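2022-05-07, bench log, chores project

Back on the wiping and sorting question after the long break for the pad swap. Goal for this block is narrow: can the hand-held gripper data get us to a policy that clears a kitchen counter without a person stepping in. Not a full kitchen. One counter, one bin, one drying rack.

State of the set: 2,576 episodes usable after the filter pass. Most of what was dropped failed on tracking, mostly fast wrist turns near the sink. Split is still uneven. Cups and bowls are overrepresented, flatware is thin, cloths are thinner. The cloth episodes were recorded by two people with very different habits. One pinches a corner and drags, the other grabs a fold in the middle and lifts. The policy averages the two and does neither. Need to pick one and re-record.

Rundex arm was up at the start of the session, no faults. Marras controller still reports a stale joint limit on startup and has to be cleared by hand. Left a note on the controller lid.

Ran the counter task with the checkpoint trained on the first 1,000 episodes, then again with the full set. Same objects, same starting layouts, lights unchanged. Summary:

Rigid cups: fine with both. Slower than a person by a wide margin but it gets there.
Bowls: fine when upright. Nested bowls come up as a pair and it does not notice.
Flatware: poor with both. Fingers close above the handle or push it along the counter. A fork against the backsplash is a lost cause.
Cloth: full set is worse than the small one. See above on mixed habits.
Wiping: covers the middle of the counter, skips the strip along the wall.

Flatware needs the fingertips nearly touching the surface at the moment of closing, and the demonstrators do that by feel. The arm has no feel at present. It has the camera and the commanded width. So the next question was how much of the miss is policy and how much is geometry. Took the hand-held unit to the bench and looked at the fingers wide open. 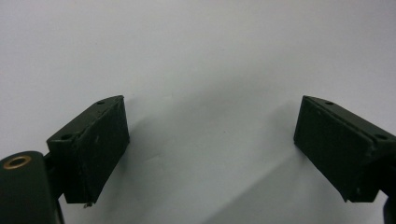 Fingers open over the pale surface, nothing in the grip. Flat pads, specks on both.

Notes from the geometry check:

Pad faces are flat and tall. Good for a cup wall, bad for anything thin lying down. With the tool pitched the way most of the demonstrators hold it, one bottom corner reaches the counter first and the rest of the pad never gets low enough. A spoon handle slides under.

There is a small screw tip or pin sticking out just beneath the left pad. Did not find the same on the right from this view, will turn the tool over and check. If it touches down ahead of the pad it holds that finger off the surface and may scratch the counter. Either way it should not be there. Compare against the Sernow drawing before trimming anything.

Shadow from the fingers falls between them on a light surface. On the white counter this puts the darkest part of the picture exactly where the object is supposed to be. Thin metal in shadow on white is a hard case for the encoder at our crop size. Worth trying a darker mat under the flatware for one batch, only to see if the miss rate moves. If it moves a lot, part of this is lighting and we have been blaming the fingers for nothing.

Added a chamfered tip to the list. Same pad with the lower edge cut back so the inside corner meets the surface at working pitch. Printed blanks are in the Kodari bin, second shelf. Do not mix these with the current pads. If tips change on the arm they change on the hand-held tool too, otherwise the old data stops matching the new view.

On the larger question, for whoever reads this before the review. Can it do the chore yet? For one counter with rigid things on it, yes, with a person in the next room. Flatware and cloth put it back to no, and a counter without flatware or cloth is not a counter anyone has at home. The shop-floor version (known parts, fixed bin, matte gray tray) is much closer. I would sooner show that one.

Plan:

Re-record cloth, 44 episodes, corner pinch only, one operator. Small batch first to see the direction.
Flatware batch on dark mat, current tips.
Flatware batch on white counter, chamfered tips, both tools.
Hold total training set at 800 episodes for the comparison so that size is not a factor. Draw the cups down to make room.
Wipe pads before each session and log it. We have not been doing this.
Clear the joint limit for good. It has been on this list since the controller arrived.

Open: nested bowls. No idea yet. A width check after closing would catch it, the pair is thicker at the rim than a single bowl, but the reading drifts and I don't trust it to that level. Check the encoder zero on the gripper first - last value in the log looks off.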